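How to Sort a Mixed Bin of Small Blocks and Cubes

A bin of mixed small pieces goes faster if you sort by material first and color second. Doing it the other way puts clear and solid pieces in the same pile, and you end up handling them all again.

What you need: a pale tabletop or a sheet of white poster board, 8 shallow trays, a soft cloth, and masking tape for labels.

1. Pour out a few handfuls at a time. Spread them one layer deep.

2. Pull out anything broken or sticky and set it aside for washing in lukewarm water with a drop of dish soap. Dry it before it goes in a tray.

3. Make two groups, solid and see-through. If you can't tell, lay the piece on the white surface and look at the edges. Translucent pieces usually look darker there.

4. Split each group by color. Yellow, amber and orange are the hard ones. Decide on one tray for all three, or compare each piece against a sample you keep at the top of the tray.

5. Cloudy pieces stay with their color. Wipe them once with the cloth and move on.

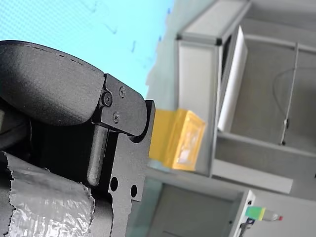

Translucent yellow-orange cube, darker along the edges with a cloudy patch on one face. Goes in the amber tray.

6. Label the trays and stack them. Stop after 30 minutes and pick it up again the next day, as colors get harder to judge when your eyes are tired.

Posted by Neelam Bajpai in Sorting and Storage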